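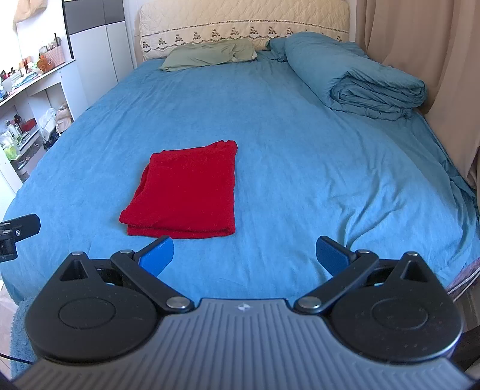

Sep 29, 2018
Posted by the author | 4 comments | 11 shares

Lost in the second round at Drorkum, 6-4, 3-6, 6-3. I was up a break in the third and gave it back with two double faults in the same game.

The drive from Sonach took longer than planned. They have one lane closed on the bridge and I sat there long enough to finish my sandwich. I got to the club with just enough time to sign in and hit a few serves. My first round was on court 2, the one by the parking lot, where the fence rattles every time somebody shuts a car door. I won that one without much trouble. He had a big forehand and no second serve, so I stood in and chipped everything back to his other side.

The second match was against a lefty, which I have not played since last December. His slice serve on the ad side pulled me off the court all day. In the first set I kept trying to hit winners off it and most of them went into the net. In the second I started blocking it back down the middle and that worked much better. I should have done it from the start.

The third set is the one I want to remember properly. At 2-1 I broke him with a lob that he let go and that landed on the line. Then 3-1 on my serve, 30-all, and I went for too much. Double fault, then he missed a return, then two bad points in a row, the last another double. After that he held easily and I was tight. My toss was drifting left the whole time and I could not get it back over my shoulder. At 3-4 I had a sitter at the net and hit it straight at him. He passed me and broke, and then served it out to love.

Legs were fine. The knee was a little sore going down the stairs afterward but it held up in the match, even on the wide balls. I had the new Joduditz strings in at 52 pounds and I think that is too loose for me. A lot of balls sailed in the first set. I'll go up two pounds next time and leave everything else alone.

Entry fee was more than last year and you still have to bring your own water. The draw sheet was taped to the office window with two names spelled wrong, one of them mine.

My ranking was 548 in the region before this. One win should move me up some, but the points drop off from last fall too, so it may come out even. I wanted to be under 500 by December and I don't see it unless I get through a few rounds at the Henríquez indoor event.

For this week: 100 second serves a day, all to the backhand corner, and write down how many go in. I did 96 the last time I tried it and quit when it got dark. No matches until the knee stops complaining on stairs.

Need to buy grips and call about the court time for Henríquez before they fill up.

4 comments | Share this entry
Back to top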